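3.2 Orientation of on-pack text and the reading behavior of shoppers

Single-serve food packets place an unusual demand on label layout. The area available for mandatory print is small, the back panel is interrupted by the fin seal or by artwork, and the amount of required text does not shrink with the size of the pack. Layout designers deal with this conflict in one of two ways. They reduce the type size, or they rotate the text block by 90 degrees so that longer lines can run along the longer dimension of the panel. The two measures are often combined. Říha's earlier survey of packets sold in Pillarov found that rotation was more common on packs with a single tall design element in the middle of the back panel, where the remaining space consists of narrow columns.

Rotation by itself does not make a text harder to read once the reader has turned the pack. The cost lies in the turning. A shopper who holds a packet by its upper seal in one hand must change grip or tilt the head before reading can begin, and in the pilot interviews many participants reported that they did neither. They looked for a familiar word or symbol in upright print and, if they found none, put the packet back. We refer to this below as the upright scan.

Packs with mixed orientations are of particular interest. On such packs the brand side is upright, while the ingredient list, storage advice and producer address on the reverse run sideways. Any disposal message may follow the same direction, or it may be set vertically, character above character, which is possible in Chinese without rotating the individual characters. The packet in Figure 4 carries a disposal message of this kind, 保持城市清洁 ("keep the city clean"), to the left of the barcode.

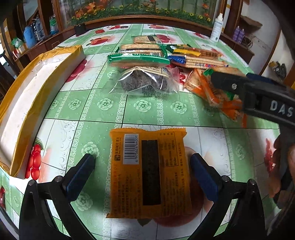 Figure 4. Back side of a single-serve food packet, with sideways barcode panel and small rotated print.

For the main test we selected 16 packets from the stock of two retailers, Tradel and Plultell. Selection was limited to packs with a flat back panel and a serrated seal at both ends. Packs with a resealable strip were left out, as were multipacks and any item whose label had been covered by an importer's sticker. Each packet was coded for the direction of the main text block, the direction of the barcode, the presence of a ruled box around any part of the text, and the contrast between print and ground. Coding was done independently by two members of the team. Disagreements concerned the ruled box only and were settled by discussion.

Participants were recruited in November through the Sedgwick consumer panel. Of the 93 persons who replied, 80 completed both sessions, and their data form the basis of the analysis. Each participant was handed one packet at a time and asked to find a named item of information, such as the net weight or the storage advice. The time from first contact to a spoken answer was recorded, with a limit of 15 seconds per item. No instruction was given on how to hold the packet. Trials in which the participant asked for the question to be repeated were removed before analysis.

Two results bear on the question of layout. First, search times for sideways text were longer than for upright text, but the difference was much smaller when the target stood inside a ruled box. The box seems to act as a landmark that survives rotation. Second, the direction of the barcode had an effect of its own. Where barcode and text ran in the same direction, participants turned the pack sooner, even though the barcode was of no use in answering the question. We take this as a sign that the bars serve as a rough cue to the reading direction of the panel as a whole.

Type size remained the stronger factor throughout. In the smallest size class the advantage of the ruled box disappeared, and several participants gave up before the time limit regardless of orientation. The interaction between type size and contrast could not be tested with the present set, as dark print on a light or medium ground was used on all but one of the selected packs. Section 3.3 repeats the procedure with printed dummies in which size, contrast and direction are varied separately.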